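I want to write a little about the band Tidinitz, because their third record has been in my headphones since May and I have few people near me to talk with about it. Long thread, sorry. 1/

For those who don't know them: Tidinitz are four people, two of them siblings. They sing partly in English and partly in a language they made up as children. I was suspicious of this. A made-up language can be a very tiring thing to listen to. 2/

The record is called Plastura. It has 13 songs and lasts 38 minutes, so you can do the maths, most of the songs are short. The shortest one is finished before I have found my glasses to read the title. 3/

I came to it through my choir leader, Dace Sproģis. She played us the second song, "Hedik", at the end of rehearsal, from her phone, through a very bad speaker. Even so I could hear that the lower voice was doing something strange. 4/

What the lower voice does: it holds one note for nearly the whole verse and the melody walks around it. Like a drone, but sung, and you hear the breath being taken. They did not cut the breaths out. I am grateful for that. 5/

My English was learned partly from songs, so I am used to singing words I don't understand. Maybe that is why the invented language doesn't disturb me as much as it disturbs some reviewers. For me every pop song was in an invented language until I was fifteen or so. 6/

"Hedik" has a chorus of one word, the title, sung eight times. The colour of the vowel changes each time. The first is bright and near the teeth, the last is so dark it is nearly a different word. We tried this in choir and it is very hard to do together. 7/

The altos got it first. I am a tenor and I say this with some pain. 8/

Song four, "Toprak". The word means soil in Turkish, my neighbour told me, but the band pronounce it in their own way and I can't say if they meant it. Slow, with a harmonium. If you only have time for one song, I would choose this one. 9/

There is a moment in the last verse of "Toprak" where the harmonium stops and you expect the voices to stop too. They go on for one more line. The first time I heard it I was on the bus and I looked up, as if somebody had switched off the engine. 10/

Now the thing I like less. Songs seven to nine are all in the same key and nearly the same speed, and I lose the border between them. A friend says it is meant to be one long piece. Then I would prefer it as one long piece. 11/

Also the drums. On the first two records there were none, and here Angus Tipoki plays on five songs. He is a good drummer, very light hands, mostly brushes. But on "Ferry Song" he covers the lower voice, and the lower voice is the reason I am there. 12/

I don't want to be unfair to him. On song eleven he plays only the rim, far away from the microphone, and it is lovely. It makes the room sound bigger. So my complaint is with the mix and maybe not with the drummer. 13/

About "1633". This is the only song fully in English, and it tells the story of a bell maker who casts a bell in that year and doesn't like the sound. He is too poor to melt it down and start again. So the village has to live with it. 14/

I looked for the story in the library and did not find it. I think they wrote it themselves. It has nine verses and no chorus, and at the end the people have grown used to the bell and the bell maker has not. 15/

My favourite line is "he walked to the next valley to eat his dinner there". No explanation is given in the song. You have to work out that he wants to be far enough away at the hour when it rings. I needed three listens. 16/ 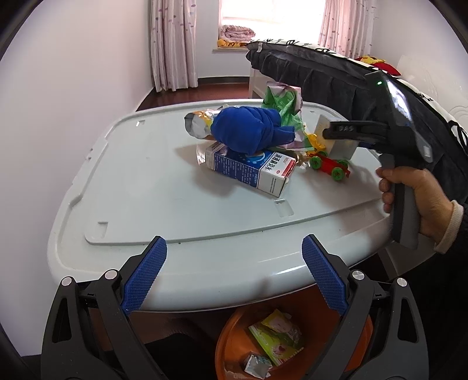

Blue cloth and medicine box, on the storage container.
17/

A question some of you asked after my last post: yes, I have the vinyl too. The order of the songs is different on it. "1633" closes side one, and I think it is a better place. On the digital version it comes tenth, straight after the part where I get lost. 18/

The paper inside has all the lyrics, also the invented ones, with small marks above the letters for the stress. If you sing, this alone is worth the money. I had been stressing the title word on the wrong side for weeks. 19/

For people who want to compare: the first record is rougher and has the better melodies. The second one I would leave for last. Plastura is the one where the voices are recorded best, apart from the song with the drums I already complained about. 20/

I saw them play once, in a church hall with room for 60 people. They stood in a circle, with us outside the circle, so you always had somebody's back. I had the back of the lower voice. You can hear a surprising amount through a person's back. 21/

They did "Toprak" without the harmonium that night, only humming. I wish they would record it like this. If anyone has heard another version, please tell me, I collect them. 22/

Our choir will sing "Hedik" at the spring concert, in Dace's arrangement for four parts. The tenors have the held note in verse two. I am practising it in the kitchen, where the fridge hums almost the right pitch – a little flat. 23/

Edit to number 12: the drums are on six songs. I forgot the last one, where he comes in only for the ending. 24/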